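Trier ses papiers, suite

Le mois de septembre dernier, j'avais écrit que je m'y mettrais « bientôt ». Il a fallu la lettre de la mutuelle Raston, qui réclamait un justificatif de 19 euros, pour que je sorta les cartons du placard de l'entrée. J'y ai passé deux week-ends.
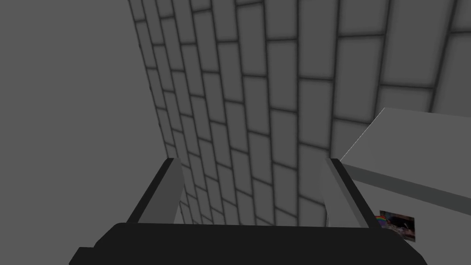
Dernière modification de la page : 2022-03-24

Je garde les relevés de banque cinq ans, les bulletins de salaire jusqu'à la retraite, les factures de travaux dix ans. Pour le reste, je regarde au cas par cas. Les modes d'emploi sont partis presque tous. J'ai retrouvé celui d'une bouilloire Skinen que je n'ai plus depuis le déménagement, et trois exemplaires du même contrat d'électricité.

Annatjie Zwane m'avait conseillé de ne pas lire les lettres personnelles pendant le tri. Je les ai lues quand même, ce qui m'a coûté un après-midi. Elles sont maintenant dans une boîte à part, sans classement.

Pour les papiers que je garde, j'ai pris des chemises en carton et un classeur à soufflet. Une chemise par organisme, le nom au crayon. J'avais essayé les couleurs il y a quelques années, mais je ne savais plus à quoi correspondait le vert.

J'ai aussi numérisé les diplômes et l'acte de vente. Les fichiers sont sur le disque dur et sur une clé que j'ai laissée chez ma sœur. 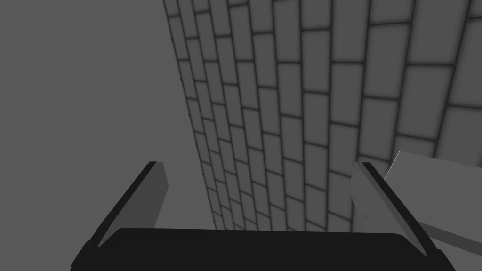
Ce qui reste à faire

Le carton des impôts, que je n'ai pas ouvert. Et le dossier Clollum, avec le remboursement de 2918 euros qui traîne. Mwende Lukumay m'a prêté son destructeur de documents, je dois le lui rendre avant la fin du mois.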